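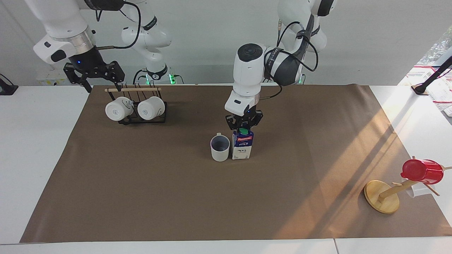 Finishing Plivton, Eventually

By Lihua Kang
April 7, 2026
Print | E-mail
11 comments

I finished Plivton on Saturday night, and I've been walking around a little sad ever since. If you've been reading this blog for a while you'll remember that I started it back in September, got stuck at the lighthouse, complained about the lighthouse in two separate posts, and then went quiet on the subject. Well, I went back! I got past the lighthouse, and then past the marsh, and then past the long stretch in the salt mine that several of you warned me about (you were right, and I should have bought more lamp oil), and now it's over and I don't quite know what to do with my evenings.

For anyone new, Plivton is a slow, rainy little adventure game from a studio called Brengate. You play a mail carrier named Cai who gets assigned to a town called Bevard, where the last carrier left without telling anyone and there's a back room full of letters that never got delivered. That's the whole setup. You walk around, you knock on doors, you figure out who lives where now, and you try to get every letter to the right person. There's a bit of climbing and a bit of rowing and a lot of reading. There is no fighting at all, unless you count the goose.

I'm not a fast player. My final time was 92 hours, and before you write in, yes, I know the store page suggests something a good deal shorter than that. A fair chunk of mine went to standing on the harbor wall listening to the music, and another chunk went to walking the wrong way. Bevard is one of those towns where every street bends just enough that you come out somewhere other than where you meant to, and the game won't put a marker on your map unless you've talked to somebody who lives there. I loved this for the first few evenings, hated it for a week or so, and then one night I noticed I hadn't opened the map in an hour. I just knew where the baker was. I don't think I've learned a game town that well since I was a kid.

My friend Yaqin Feng was playing at the same time, which made it a lot more fun, though she plays in a completely different way. Yaqin reads every letter before she delivers it. The game lets you do this - you hold it over the kettle in Cai's kitchen and the flap comes up - and it keeps track, and people in town start treating you differently if you do it too much. I couldn't bring myself to open even one until the mine chapter. So we'd talk on the phone and she would know all about the harbormaster's brother and the money, and I'd be sitting there with no idea there was any money, and she'd have to stop herself. On the other hand, the schoolteacher wouldn't let her in the door, and in my game the schoolteacher had me over for soup. We ended up with such different pictures of the same people that by the end we were more or less arguing over whether the harbormaster was a decent man. (He is. Yaqin, he is.)

Now, the lighthouse. A few readers asked me how I finally got through, so I'll say it without giving too much away. I had been trying to climb it in the daytime. I tried the door, the ladder, the window with the broken shutter, and the rocks on the north side, over and over, because I was sure it was a jumping problem and I'm bad at jumping. My problem was that I'd skipped a conversation. If you've been to the net shed after dark and picked the second thing to say, not the first, the old woman hands you something and you can walk right in at the bottom. I was stuck on that for months. I put the game down over it! I do wish there had been some small nudge, even one line from somebody on the dock. I'm all for letting people find their own way, but I suspect a lot of players stopped right there and never saw the marsh, and the marsh is the best part.

I mean it about the marsh. You go out in the rowboat early in the morning and the fog is so thick you have to steer by sound, and there are 21 little bells hung on posts out there, each with its own note. If you sit still you can tell which ones are near. I played that part with headphones on and the lamp off, and when I finally bumped up against the far landing I let out a breath like I'd been rowing myself. I went back and did it again the next night for no reason except that I wanted to.

The mine I could take or leave. It's long, it's dark, and it asks you to carry things back and forth more than I'd like. There's a nice scene at the bottom with the two sisters, and I won't spoil it, but getting there took me most of a weekend and I fell off the same plank more times than I'm going to put in writing. Buy the lamp oil before you go down. Buy more than seems sensible. The shopkeeper makes a joke about it when you do, and you'll be glad you put up with him.

As for the ending, I've gone back and forth. You get one last letter, and you can deliver it or keep it. I delivered it. Yaqin kept it, of course, after steaming it open, and she told me what it said, and now I half wish she hadn't. Mine was a quiet ending with a door closing and Cai walking back up the hill in the rain, and then the credits came up over the harbor at night. I sat through all of them. There were only a handful of names and then a long list of thank-yous, mostly to people's parents.

It cost me 20 dollars, and I can't think of many things I've bought that I've gotten more evenings out of. It runs fine on my old laptop, though the fan gets going in the marsh, and the text can be made bigger in the settings (look under "Reading," it's easy to miss). You can save anywhere except in the boat.

I still have three letters sitting in the back room that I never figured out. One is addressed only to "the tall one." If you know who that is, please don't tell me yet, but do let me know in the comments whether it's somebody I could still find after the ending, or whether I need to start over from the ferry. Yaqin has already started over, and this time she says she's keeping the kettle off.

Share this post (20)
Print | E-mail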